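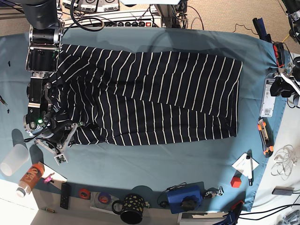 *Navy with a thin white stripe, on pale blue cloth.*

## Stadard workwear laundry, open day, November

The tour started at the goods-in door at the back of the building, where soiled garments arrive in canvas bags from the day's routes. Stadard rents and washes uniforms for hotels, kitchens and clinics. Each garment has a heat-sealed tag at the waistband or collar, and the bags are read before they are opened. Sorting is by fabric class first and by customer much later, after drying.

Gaurav Vashisht led the technical group. He kept to the wet side of the plant for most of the morning, and most of my notes are from there.

### Washing

Dark polyester-cotton is washed in open-pocket washer-extractors. White flatwork goes through the tunnel washer on the other side of the wall. The reason for the split is load size: dark uniform work comes in mixed amounts, and a tunnel is inefficient when the program changes every few loads.

The detergent is Pellosine, dosed as a liquid from a ring main. Dark goods get no bleach and a lower alkali setting. The final rinse is soured to bring the pH down before extraction. Yayra Atinga runs the small lab beside the dosing room and showed us her titration sheets. She checks the last rinse on each shift and rejects a load if alkali carryover is above the site limit. Most rejects are traced to a blocked rinse valve.

Water is softened on site. The last rinse is recovered and used for the next prewash, after a lint screen and a holding tank. The screen is cleaned by hand, which takes it out of service for longer than I would have expected – a second screen in parallel is on the request list.

### Drying and finishing

Trousers leave the extractor damp and go straight onto hangers. The Åberg tunnel finisher steams them, then blows hot air down the hanging garment. Its data plate gives a rated output of 804 garments per hour. Actual output was not shared. Kitchen cotton needs a slower conveyor setting than polyester blends, and the two are kept in separate runs.

Steam is supplied at 176 °C from a boiler house across the yard. The condensate return had been re-lagged and the old lagging was still stacked by the door.
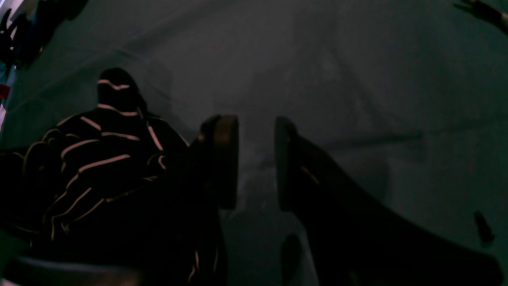
Why do dark trousers sometimes come back with shiny patches?

The usual cause is pressing polyester blends too hot or with too much pressure, which flattens the surface fibers, and Stadard now sends these garments through the tunnel finisher with no press at all.

### Repair and dispatch

Repairs are sorted into 4 codes: hem, closure, seam and patch. A garment repaired under the same code 2 times in a row is pulled for inspection. Tracking is done in Skikico, on terminals at the end of each bench. The screens are slow to refresh and the operators write the code on a paper slip as well.

Dispatch was already loading for the afternoon routes when we got there, so that part of the visit was short. Parking is on the north side, and safety shoes are needed past reception.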